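Subject: Re: [gripper-users] Left unit drops its grip after 30 minutes or so of cloth work
From: Nathalie Sandhu
Date: November 29, 2023

Hi Paraschiva, hi all,

I have the same pair on the cloth station in Porkcombe, so let me add my own collection of mistakes to the pile. Both pictures are from our station.

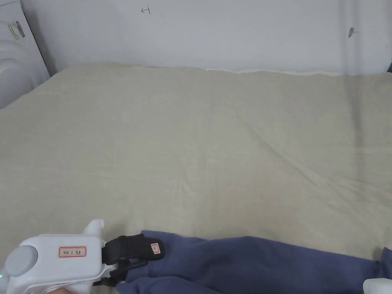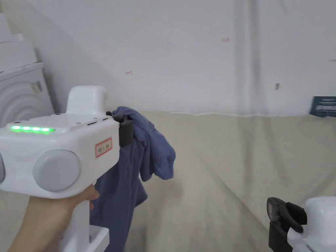

Handheld units on the blue-purple cloth, beige cover underneath.

Paraschiva Oprea wrote:

> We have the left unit closing fine for the first half hour, and then
> the fingers start to creep open on anything thicker than a T-shirt.
> No fault shown, lights stay green. I swapped the pads, cleaned the
> linkage, and ran the Flodura zeroing script twice. Rava support told
> me to check the cable, and the cable is fine. The cable has always
> been fine. Has anyone seen this, and is there a fix that doesn't
> involve posting it back before the end of December?

Yes, I've seen it, and I spent most of a week blaming the pads too. Pads get blamed for everything because they come off with one screw.

On ours it was the finger linkage sitting a hair off square. You tighten the two pivot screws evenly, the fingers meet nicely in the air, you feel competent, and then they meet a folded sweatshirt and one side twists. The zeroing script can't see that. It closes the fingers on nothing, finds they touch, and tells you all is well.

What I do now, in this order:

Power off, pads off, linkage out. Wipe the pivots with a dry cloth. No oil – I tried oil, and we had oily laundry.

Put the linkage back with the screws only finger tight. Close the fingers on a folded towel and hold them there while you tighten, a quarter turn on each screw, back and forth. They settle where the load puts them.

Pads on, power on, and only then the zeroing script. If you zero first you will be zeroing again, as I can confirm at length.

Then pinch the edge of something thick, lift it clear of the table and leave it hanging for 30 seconds. I do this with each unit separately. Testing the two together lets the good one carry the bad one, and you go home happy for no reason.

Our left unit had done 531 grasps since its last rebuild when it started creeping. I now redo the pivots every 300 and write it on a strip of tape inside the case lid, having learned what happens to things I intend to remember. It takes 4 minutes if you have the small hex driver, and the rest of the afternoon if somebody has borrowed it.

One more thing, on the table and not the gripper. Pull your cover as flat as you can before you zero. Ours had a fat wrinkle near the front, and the lower finger kept catching it on the way to the edge of the garment. For two days I logged that as slip. It was a tablecloth.

If it still creeps after all this, check whether the creep is the same with the unit pointing down and lying level. If it only happens pointing down, I'd suspect the spring, and then I'm afraid it does go in the post. I have one spare spring and could be talked out of it.

As for the cable, I checked mine as well. It's fine.

Nathalie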